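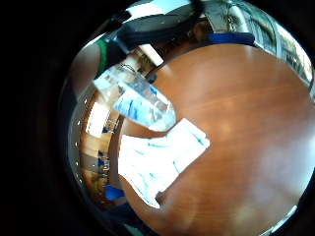 According to one tenant on the second floor, the lobby tables have needed a proper cleaning routine since March, and a spray bottle left out with a cloth will do more good than another printed notice. The comment was left on the building page under last week's post on shared seating, and several others agreed with it.

The lobby at Udetti now has one. From 2 July 2021 the round wooden tables by the windows are wiped down after each use, with a spray bottle and a checked cloth kept within reach. The work was previously part of the evening round only, done once a day along with the glass and the planters.

The method is short. Loose items come off first: drink bottles, food wrappers, papers, small electronics. The cleaner is sprayed on the cloth and kept off the bare top, so that liquid does not run to the rim and sit in the joint. The top is wiped with the grain from the far side to the near side, and the cloth is then folded to a clean face for the edge.

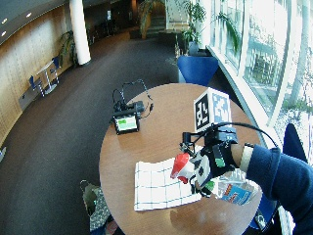

The edge takes the most wear. Sleeves and bags rub along it all day, and the finish there is thinner than in the middle. Udetti had the tops refinished by Sutcliffe in March with a satin coat, which marks less than the old gloss but holds on to grease if it is left overnight. Sutcliffe's care sheet calls for a mild cleaner, a soft cloth and no scouring pads. It also asks for 30 minutes of drying before a table cover goes on -- a point that was missed twice in the spring and left dull rings on one top. 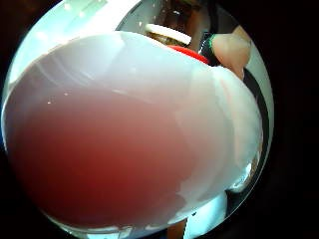 Close work at the table, Udetti lobby.

Supplies come from Tindero under the existing order, number 1494. Each set has a bottle of cleaner and a pack of cloths. Cloths are washed at the end of the day without fabric softener, which leaves a film on the wood. A cloth that has been used on the floor or the planters does not go back to the tables.

Muvton, which runs the front desk, will keep 12 sets in the cupboard behind the mail shelves and hand them out on request. Refills are made at the desk only. Bottles are not to be topped up from the kitchen, where the product is stronger and meant for steel.

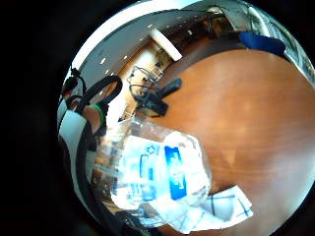
Page last changed: 2 July 2021, 17 views

Packaging is the other half of the job. Plastic film and wrappers go in the recycling bin by the side door if they are clean and dry, and in general waste if they are not. Paper goes in the desk bin. Drink bottles should be emptied and capped before they are thrown out; half-full ones have leaked through the liners and onto the carpet.

The routine will be looked at again once the first order of cloths has run out.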